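Right, a short thread on the song I've been chasing since May, as a few of you asked how it was going.

It's called The Lamps at Grullora. My gran's choir sang it and I always assumed it was about a harbour. Wrong! Grullora was a house, up on the hill behind Hokberg, and the song was written for the night it was first lit up.

The words turned up in a little songbook from the Nomden Press, number 86 out of 279, squeezed in between a hymn and something very rude about a goat.

Four verses in the book. We only ever sang three. The missing one names the boat that brought the piano over, the Amini, and I think it got dropped because it's a pig to sing – all those long notes and nowhere to breathe.

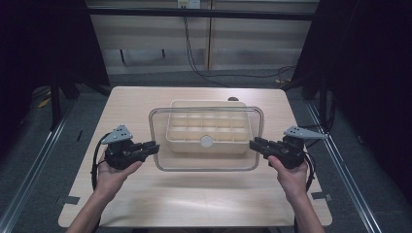 The tune is older than the words, by the way. The book just says "to the old rowing air" and leaves you to it, which is fine if you grew up there and no help at all if you didn't.

I've found two versions of that air so far. One's in a minor key and slow, the other bounces along like a polka. Gran's choir did the slow one. I'm now fairly sure the polka is what they'd have played at the party.

Only 50 copies of the book had the music printed in the back, and mine isn't one of them, typical. If you've got one on a shelf, please shout, I'd love a photo of the last two pages.

Next job is the chorus. There's a word in line two that I can't find in any dictionary – could be a place, could be a misprint. Will post it tonight once I've typed it all up.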